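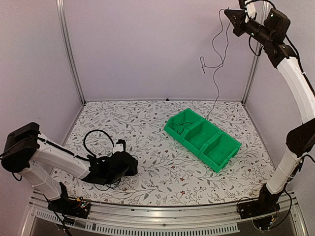 Green bins, one cord in the end compartment, one hanging above them

tratora_fan
Has anybody here stuck with the three-compartment bins for cords? I paid 26 bucks for a green plastic set like this one and I'm starting to think I bought a drawer with no front.

NoreenS
What's wrong with the open front? You see the cord, you grab the cord.

tratora_fan
You also grab the other four. Thin black ones are the worst. I coil them loose, drop them in, and next time I want one it comes up with a knot and a loop hanging off the side. Same as the shoebox I had before, and the shoebox was free.

kalogeropoulos_t
Then tie them. A loose coil in any bin is going to do that. I have 31 cords in Voltska boxes with a twist tie on each and I haven't untangled anything since September.

tratora_fan
Fine, but if I have to tie every cord, what is the bin doing for me?

NoreenS
Keeping them off the table?

kalogeropoulos_t
Sorting. Chargers in one, audio in the next, leave the third for whatever you're using that day. I don't buy that the low front is a problem. The stiff cords stay put fine.

yilma_dad
Disagree on the stiff ones. Mine spring right over that front lip. The skinny ones lie flat, I'll give you that.

NoreenS
Different subject, is that floral stuff a tablecloth or contact paper? I like the little red flowers.

tratora_fan
No idea, and don't change the subject lol. Has anyone tried hooks instead? Ziltasico sells a rail but I'm not paying for a rail until somebody tells me it works with thin cords.

yilma_dad
Had hooks. Two cords per hook and you're back to picking knots. One per hook, you run out of wall.

kalogeropoulos_t
Twist ties. 800 in a bag. I'll mail you some.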